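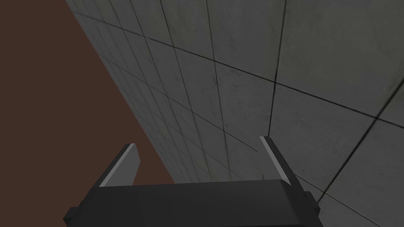 What does a hardness reading tell a household about its water?

The reading gives the concentration of dissolved calcium and magnesium, expressed as milligrams per litre of calcium carbonate. It says very little about taste and nothing about safety. Those are the two things people usually ring up to ask.

The supply engineer at Gralcombe has been giving that answer for 14 years. The works takes its raw water from a chalk borehole, and the average total hardness leaving the site last year was 282 milligrams per litre. By the usual bands, anything over 200 is hard. The engineer prefers the number to the band. "Hard is a word on a leaflet. If you are setting a softener or a dishwasher you need the figure, and you need to know which unit it is in."

Units take up a good part of the conversation. A dishwasher handbook may ask for German degrees, a kettle maker may quote French degrees, and older plumbers in the district still work in Clark degrees, one of which is a grain per imperial gallon. Dividing the milligram figure by 14.3 gives Clark, by 10 gives French, and by 17.8 gives German. "People type 282 into a machine that wanted 16, or they pick the top setting and leave it. Then they use more salt than they need and wonder why the glasses go cloudy."

The distinction between temporary and permanent hardness is, in the engineer's view, the part worth learning. Temporary hardness is the share held as bicarbonate. Heating drives off carbon dioxide and the calcium comes out of solution as carbonate scale. Permanent hardness, mostly sulphate and chloride, stays dissolved when the water is boiled. Chalk water is largely of the first kind. "That is why the kettle furs and the cold tap hardly does. You can have two supplies with the same total, and one will fill an element with scale while the other leaves it nearly clean."

Temperature matters more than most owners allow for. Scale forms slowly at 50 degrees and a good deal faster above 60. A hot water cylinder should not be turned down to avoid it, however, as stored water needs to be held at 60 or more to control legionella. The advice from Gralcombe is to keep the cylinder at 60, avoid going much above it, and accept that the immersion element is a part that wears out. 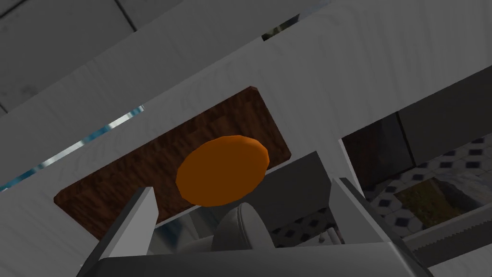

Issue 12, page 4

On softeners, the engineer is neither for nor against. An ion exchange unit swaps calcium and magnesium for sodium, passing the water through a resin bed that is flushed with brine at intervals. It works, and it can be shown to work with a soap test at the sink. The faults found on visits are seldom in the resin. They are in the installation: no bypass, a drain hose without an air gap, or a unit set for a hardness figure taken from the wrong side of the district.

"Kidholm is on a blended supply and comes in a good way below us. Somebody moves three miles, takes the softener with them and never changes the setting. It will run, but it regenerates at the wrong time."

The sodium added is in proportion to the hardness removed. Taking out 100 milligrams per litre as calcium carbonate adds 46 milligrams of sodium. At Gralcombe's figure, full softening adds some 130, on top of whatever was there to begin with. The limit in drinking water is 200. The engineer recommends leaving one unsoftened tap in the kitchen, and regards it as essential where infant feed is made up or where anyone in the house is on a low sodium diet.

Magnetic and electronic conditioners get a shorter answer. They do not lower the hardness reading, and the makers do not generally claim that they do. The claim is that crystals form in the water and are carried through instead of sticking to the pipe. "I have seen trials that found an effect and trials that found none. I cannot tell you which your house would be. If you fit one, weigh the kettle before and after a few months."

For descaling, citric acid is preferred to vinegar on grounds of smell and strength. The method is two level tablespoons to a litre of cold water, poured in, warmed but not boiled, and left for half an hour. Boiling a strong citric solution can deposit calcium citrate, which is harder to shift than the scale was. Shower heads can be soaked in the same mixture. Natural stone should be kept well clear of it, and so should worn chrome.

The testing schedule has changed since the last time this column covered the works. Samples for hardness are now drawn at 4 points in the zone, with results posted monthly by postcode. A new contact sheet replaces the printed one from April. Householders who want to check for themselves can use drop test kits, in which the number of drops needed to turn the sample from red to blue is multiplied by a factor on the bottle. Paper strips will place a sample in a band and no closer.

The last question was whether the water is getting harder. The borehole record shows small movements from season to season, with the higher values after a dry winter. "It goes up a little and comes back. When somebody says their water has got worse, I ask how old the kettle is."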